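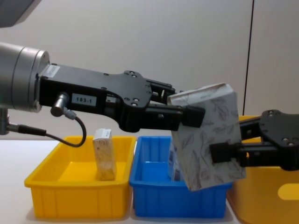 **Notes for the cell rules talk, 03/10/2020**

(Say hi, thank Fernanda Quintela for the slot, drink some water!)

Okay, so I want to talk about the boring stuff tonight: labels, cables and who gets to touch what. I used to roll my eyes at all of it. Then I spent a September at Lavby reading through 497 fault reports with Vasco Salgado, and wow, did I stop rolling my eyes.

Rule one is the handover. If two arms share a load, you write down which one lets go first, and you write it before anyone runs the thing. (Pause. Ask who has this on paper. Wait for hands.)

Rule two, label your grippers, on the side, where a person standing at the table can read it. Same number in the log, please! Mafalda Lobo once chased a worn pad for 4 days because the log said "left one." 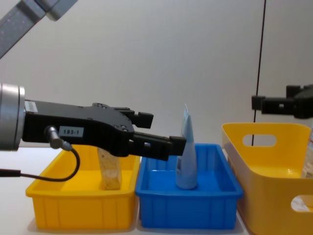
Rule three is cable slack. Leave enough loop for the wrist to turn all the way, then run the full turn slowly and watch it. I like a fresh check every 2000 cycles. Yanling Su thinks that's too often and she may well heckle me here, so leave room for it.

Rule four: bins get a marked home spot. Bump one, stop, put it back on the mark, start again. No nudging it while the arms are live, I don't care how quick you are.

(If time's short, skip the Pasville story and go straight to questions. Checklist copies are by the door.)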